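Against the Good Box

By Iraklis Vrettos
2025-10-20

14 comments | 50 shares

There is a shelf in my hall closet that holds nothing except boxes that once held other things. They are good boxes. I want that understood before we go any further. They have firm corners and lids that close with a soft sigh, and one of them, from a pair of Zudstead boots I gave away years ago, has a little ribbon to help you pull out the tray. I have never once needed a tray with a ribbon. I have moved apartments twice with that box, and both times I packed it inside another box.

I come from box keepers. My mother kept the carton for every appliance she bought on the theory that it might have to go back, and she went on keeping it after the warranty ran out, after the store closed, and in the case of one toaster, after the toaster. The attic was a kind of museum of things we had already unwrapped. When my brother and I finally cleared it one August, we lifted each carton with great care in case it was full. None of them was full. We then stood in the driveway and argued over who got the nice ones.

So I am not writing as an outsider. I am writing as a man who has a folder called "boxes, misc." and has come to believe that the good box is a small swindle, and that we are the ones running it on ourselves.
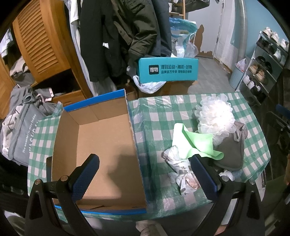 The trouble with a good box is that it makes a promise. A bad box, the kind that arrives with one side stove in and tape over its tape, knows its place. You open it, you stomp on it, and it goes out with the recycling. But a sturdy one whispers about the future. Someday you will mail something. Someday you will sort the photographs. Someday you will be the sort of person who owns a label maker and knows where it is. Throwing out the box means throwing out that person, and who could be so cruel on a weeknight?

My friend Toon De Bruijn, who sold his house last year, calls this "storage for storage." He found 494 dollars' worth of plastic bins in his basement, going by the receipts, which he had also saved, in a bin. Most of the bins held smaller bins. He had bought them on separate trips to get organized, each trip brought on by the mess left over from the one before. He told me this calmly, the way people describe a car accident they walked away from.

The companies know, of course. I bought a desk lamp from Plekard this spring, a perfectly ordinary lamp, and it arrived in a carton so handsome that my first thought was where I would keep it. My second thought was that I had not yet looked at the lamp. There was a card inside thanking me for "beginning my lamp journey." The lamp is fine. It has a switch. The carton is on the shelf.

And the box is only where it starts. We have a whole way of living now that amounts to never quite taking the thing out.

The wrapper stays on

I had an aunt by marriage, a Şimşekoğlu, from a family that took its furniture seriously, and her living room sofa wore a clear plastic cover for as long as I knew her. In summer it took a layer of skin off the backs of your legs. In winter it squeaked whenever somebody told a lie, or that was my theory at age six, because my uncle squeaked a great deal. Under the plastic was a very fine gold fabric. I can tell you it was gold. I can't tell you how it felt, and neither could she.

We used to laugh about that sofa, in the car, where she couldn't hear. I have stopped laughing. I peel the film off a new phone and put another film on, one I paid for. I drive a car with mats on top of the mats. There is a bottle of olive oil in my kitchen, a gift, so nice that I am waiting for an occasion worthy of it, and it has been quietly going rancid through a string of birthdays, two promotions and a wedding. My own, if you must know.

What is all this being saved for? My aunt would have said guests. But we were the guests, stuck to the cushions, and nobody more important ever showed up. The sofa went to a cousin in the end, who took the cover off the first night and spilled red wine on it the second. I hear they all sat on it anyway, and that it is comfortable. 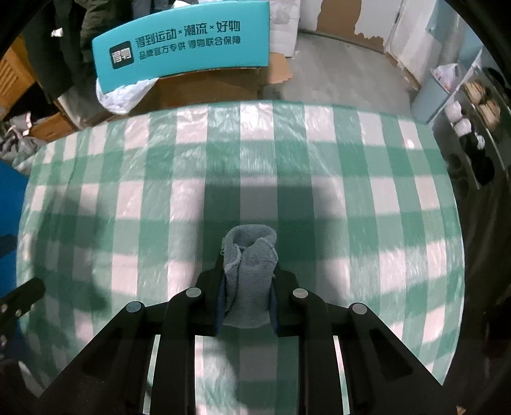
A modest program

I don't believe in purges. People who purge are only box keepers having a bad month, and they always come back. I went through a phase myself with a rule from a book by some outfit named Ruremitz, which told me to own 300 objects and no more. I got as far as the kitchen drawer and lost a weekend to the question of whether a fork is one object or part of a set.

My rules are smaller. Use the good one first. Take the film off while you are still excited about the thing underneath it. If a box is staying, something has to be in it by the end of the week, and another box doesn't count.

I have kept to this for nearly a month, with lapses. The olive oil went on a tomato and it tasted like a candle, so that was a lesson, and I bought a cheaper bottle and opened it standing at the counter with my coat on. The phone has a scratch. I check it every morning and it hasn't gotten any worse.

As for the shelf, I cleared it on Saturday, flattened the lot and tied it with string. The boot box I kept. It has the string in it.

14 comments | 50 shares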